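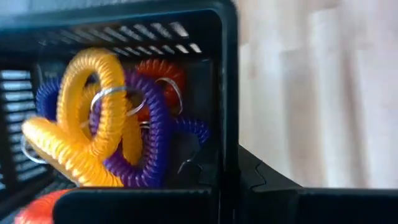
Fault report from the Skindmont cell, August. Thread.

We run a coil-picking task: black plastic basket, pile of spring coils with metal rings, one gripper, one arm. Task is to lift a single coil and place it in a tray. Total attempts so far: 3,966.

Attempt 3,966 ended in a protective stop. The gripper closed on a coil, the arm started its lift, and the basket came up with it. Force at the wrist kept climbing until the controller cut motion.

Cause, first layer: the coil was linked to a neighbor through one of the rings, and the neighbor had hooked into a slot in the basket wall. Ribbed coils catch on slotted walls. We knew that. It was in the risk sheet as "minor".

Cause, second layer: the lift check should have aborted much sooner. It compares wrist load against a limit 165 ms after the fingers close. The coils stretch. At 165 ms there was still slack in the chain, so the check read a normal load and passed. It never ran again during the lift.

So the only thing left between the arm and the basket was the protective stop. It did its job. I don't like it being the first thing to do so.

Went back through the logs. 63 earlier attempts show the same load curve, with a late rise after a clean check. In all of them the coil slipped free before the stop limit, and the run was logged as "dropped part". Wrong label. Those were snags.

Damage: 2 finger pads scuffed, one coil stretched past use. No one was inside the fence.

Changes made:
Load check now runs continuously through the whole lift.
Lift speed is halved for the first part of the travel.
On a snag: stop, lower, open, back off, pick a different coil.
Basket is clamped to the floor plate.

The Yeoman controller we use in Plundov has the same one-shot check in its default lift routine. Pelusitz copied our config in spring, so they have it too. Both cells are paused on this task until the new version is loaded.

Still open: recovery after the arm lowers. If the coil is wedged in a slot, opening the fingers doesn't free it, and the next pick can pull the same chain. For now a second snag in a row calls an operator.

Will post load curves once the 63 are relabeled.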